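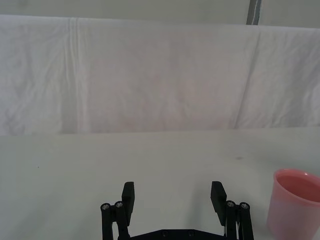
Trorkero two-finger gripper kit, eight weeks in

Our robotics club bought this with bake sale money plus a chunk from the Brevatgate parents' fund, so I've been asked about fifteen times whether it was worth the $330. Short version: yes, mostly, with one big gripe about the manual.

I coach the high school group, and this season's challenge is table clearing. Cups, mostly. You'd think a cup would be easy! Our pink one is a light plastic thing with slightly tapered sides, and the old claw we built from hobby parts used to squirt it across the table like a bar of soap.

Putting it together

The box says one afternoon. It took us two meetings, and that was with Nhi Giáp doing most of the linkage work (she has small hands and way more patience than I do). The rods go in easily enough. The little silver screws at the tops are the fussy part, and if you crank them down the fingers get sticky and open in jerks. Snug, then back off a hair. The manual says "tighten fully," so ignore that. It also shows the left linkage twice and never the right one, so we worked out the mirror image on a whiteboard.

How it grips

Really nicely. The fingers are flat and squared off, and they open wide enough that the kids don't have to be perfect about lining up. Gilang Mangundap wrote our first pickup routine and had it grabbing the cup by the end of the third meeting. I may have yelled.

Flat fingers on a tapered cup do mean you get a thin line of contact, so if you come in too high it tips. We tried strips of shelf liner on the inside faces, which helped a lot, then took them off again when the rules turned out to say stock fingers only. Oh well. Coming in lower and slower gets us most of the way there.

The camera view

Mounting a camera at the wrist was Cempaka Pasaribu's project, and I'm so glad she pushed for it. You get both fingers in view the whole time, and drivers stopped guessing. A plain white sheet behind a pale table did wonders for picking out the cup, too. Iron the sheet if you can stand to. We haven't.

Compared to the Irkard

A neighboring club has the Irkard, which runs $698. I got to play with it for an hour and it's smoother and quieter, no question. Twice as good for a school team? I don't think so.

Four stars. I'd buy it again tomorrow, and I'd print my own instructions.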